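Workshop > Finishing > Tables and Counters

Search this site
Enter keyword

How to Oil a Bare Wood Tabletop

Posted Nov 30, 2022

Oil is the easiest finish to put on a table at home. It needs no spray gear, it doesn't show brush marks, and when part of it wears out you can fix that part without stripping the whole top. The tradeoff is that it protects less than varnish does. Hot pans and standing water will mark it. If you can live with wiping up spills, oil is a good choice for a kitchen or work table.

These steps are for new wood, or old wood that has been sanded back to bare. They won't work over paint or varnish.

What you need

Sandpaper in 120, 180 and 240 grit
A sanding block or a random orbit sander
A vacuum with a brush head
Hardening oil, such as tung oil or boiled linseed oil
Lint-free cotton rags
Nitrile gloves
A metal can with a lid, half full of water

I use Gullmont tabletop oil, mostly from habit. Plain tung oil from the hardware store takes longer to cure and looks much the same. Don't use olive oil or any other cooking oil that stays liquid. It never hardens and will go sticky.

Step 1. Sand

Start with 120 grit and sand with the grain until the old scratches and dents are gone. Move up to 180 and then 240. Stop there. Very fine paper closes up the surface and the oil won't soak in as well.

Watch the places where the grain swirls. It changes direction there, and scratches that were hidden along a straight stretch will show up dark once oil goes on. Use light pressure and finish those spots by hand.

Step 2. Raise the grain

Wipe the whole top with a damp rag and let it dry for a few hours. The surface will feel fuzzy. Knock the fuzz down with a quick pass of used 240 paper. Skip this and the first wet glass will raise the grain for you.

Step 3. Clean

Vacuum the top, the edges and the floor next to the table. Then wipe with a dry cotton rag. Dust left in the oil dries into small bumps.

Step 4. First coat

Test the oil on the underside first. Pale wood turns more yellow than most people expect, and it's better to find that out where it doesn't show.

Pour a small pool in the middle and spread it with a rag, working toward the edges. Keep the surface wet for 20 minutes. Add more wherever it goes dull — end grain will drink the most.

Now wipe off everything that hasn't soaked in. Turn the rag often and go over the top twice. Oil left sitting on the surface turns gummy, and the only cure is to sand it off. Coat the underside too, so that both faces take up moisture at the same rate.

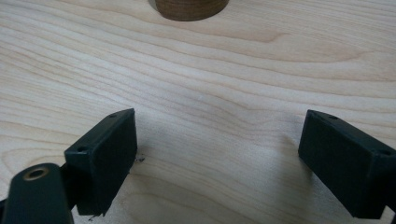 Ivonik: Would you still oil the underside if the table has a center support glued on? I can't reach all of it and wondered if leaving patches bare would make the top cup.

Small patches are fine. Cupping comes from leaving the whole underside bare.

Step 5. More coats

Wait a full day between coats, longer in a cold room. Rub lightly with a worn piece of 240, wipe off the dust and oil again, using less each time. Three coats are enough for most tables. A desk can get by with two.

Let the last coat cure for two weeks before you put anything wet on it. You can set dry things down after a couple of days, but lift them, don't slide them.

Step 6. Get rid of the rags

Rags soaked in hardening oil can heat up and catch fire without any spark. Put them in the can of water as soon as you're done and close the lid. Don't ball them up in the trash. Check with your town on where to take them.

Upkeep

Wipe with a damp cloth and dry right away. When water stops beading, put on one thin coat. I do mine every March. For a ring or stain, sand just that spot with 240 — feather it out a little — and oil it again.

Comments

Wevino
Did this on a maple top. The second coat was still tacky after a day, so I gave it two more and it was fine. The garage was cold.

Zariņš
Can I put wax over it?

Wevino
Yes, but wait until the oil has cured. You'll have to take the wax off before you oil again.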